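Dish Handling Tips From a Shop Going Half Automatic

Since we started bringing grippers into the sorting work at our Grivstead shop, I've learned more about plates than in all my years of washing them! We hire out tableware, mostly for weddings and family dinners, and everything that comes back gets sorted, checked and stacked again. These tips came out of that work, and most of them are good in any kitchen.

1. Pick up by the rim
Square plates with rounded corners are easiest to hold along a straight side. Pinch one edge, tilt the plate up, then lift. We teach it the same way to new people and with the grippers. 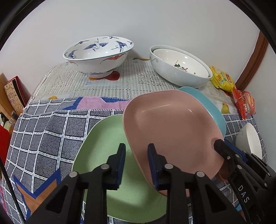 2. Put a cloth under everything
A bare plastic tablecloth lets plates skate around. Lay a fabric one over the front half, where the handling happens, and you can tilt a plate without it running away from you. Wash it often (crumbs are murder on a glaze).

3. Bowls to the back
Keep deep bowls behind the plates and nest a small one in a big one if you're short on room. Reaching over a tall bowl is how we lost a nice Norska tureen last November.

4. Sort by shape, then color
Color is prettier, but shape is what makes a stack stand up. Same shape together, and then go wild with your pinks and blues.

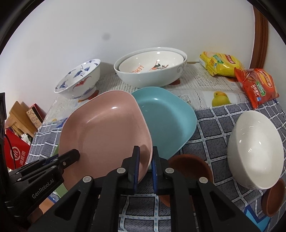

Pink plate up by the rim, turquoise one leaning behind.

5. Let people do the checking
This is the change I like best. My wrists used to ache after a big return, 1000 pieces for the Thambiah hall alone. With less lifting to do, I get to look for chips and run a thumb around the foot of each bowl. Yuxi Zeng plans our shifts now and she has seven of us trading between lifting and checking, so the job is a lot less dull. We did worry about hours at first. So far they've stayed the same, and I'd want to know that too before any shop starts.

Comments

platestacker: Does tip 2 work with a rubber mat? Mine leaves marks on white bowls.

Marge in the back kitchen: We went half automatic at my place and they cut the evening shift. Glad yours kept the hours. Ask for it in writing!

tonyd: Shape before color, yes!! Been telling my wife this for years.

Contact Tonidero Tableware Hire | © July 2025 | Back to top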